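Section 4: Recording your first examples

By now your Gergate arms should be mounted, powered and talking to the Momoson recorder. Well done, because the fiddly part is over and the fun can start! This section takes you through one full round of recording, using the bin-and-bags task from the Drimard starter set. It's a brilliant task to begin with. Bags are floppy, shiny and never land the same way twice, and that is exactly the sort of variety your model will thank you for.

4.1 Before you record

1. Put the bin on the floor where both arms can reach its rim without stretching.
2. Lay the bags out nearby. Don't smooth them. Crumpled, folded and half-open bags all make good starting positions.
3. Open the Tanui viewer and check that you have a live picture from every camera.
4. Close each gripper fully, open it again, and watch the finger reading follow your hand. If it lags, go back to Section 3 and repeat the trigger set-up.
5. Move each arm slowly towards the floor and stop well short of it.

Note: the wrist views will look odd at first. When something comes very close to the lens it turns into a big soft blur and covers most of the picture. Leave these moments in. The model sees the same blur when it works alone, so it needs to learn from it.
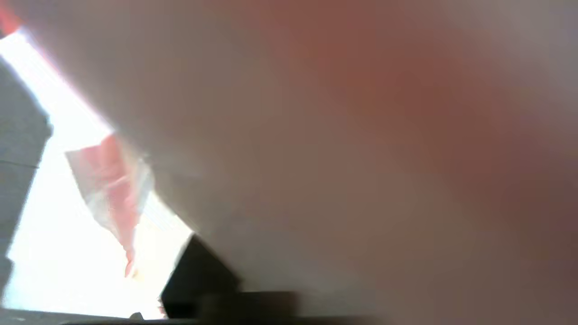
Wrist view with a large surface close to the lens. A red-and-white plastic item is still visible on the left.

4.2 Recording an example

1. Press the left pedal once. The recorder beeps and the light goes green.
2. Wait for a slow breath before you move, so the start position is captured cleanly.
3. Carry out the task at a steady, comfortable pace. For this one: pick up a bag, open it out, bring it over the bin and fit it around the rim.
4. If the bag slips, just pick it up again and carry on. A good recovery is a lovely thing to have in your set – please don't throw it away.
5. Let go, lift both grippers clear and press the pedal again to stop.
6. Mark the example Good, Untidy or Bad while it's fresh in your mind.

Caution: keep hands, feet and pets out of the work area whenever the light is green. To stop in a hurry, press the red button on the operator's stand. The pedal stops the recording only. It does not stop the arms.
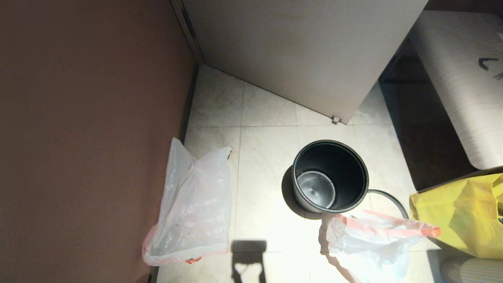 Aim for 10 examples before your first break. Then change something. Turn the bin a little, swap the bags over, or start with a bag further away. We've had great results from moving just one thing per batch, as it makes a weak spot much easier to track down later.

Sunlight counts as a change too. A bright floor in the late morning is a different task, as far as the cameras are concerned, from the same floor at 4 in the afternoon. Record in both if you can. Leave the exposure on Auto unless the whole head view washes out; a white patch in one wrist view is fine.

4.3 Checking the grippers between batches

1. Press Hold and wait for the amber light.
2. Close the fingers and look at them from the wrist camera. The tips should meet in a point with no step between them.
3. Follow each cable by eye. It should have enough slack for the wrist to turn, but not so much that it can snag on a bag.
4. Wipe the lens with the dry cloth supplied.

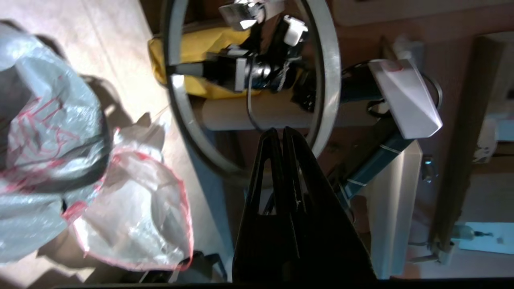
Fingers closed, seen from the wrist camera. The thin black cable curves down towards the tip.

If the tips don't line up, loosen the 2 screws at the base of the finger, press the fingers together by hand and tighten again. Examples recorded with crooked fingers can still be used, but tag them "tips" so that you can leave them out of the first training run.

4.4 Saving your batch

Choose File, then Close batch. Copying takes nearly 11 minutes over a home network, so it's a good time to put the kettle on. Don't switch off the recorder until the batch number turns blue.

Go on to Section 5 to play your examples back and trim the ends.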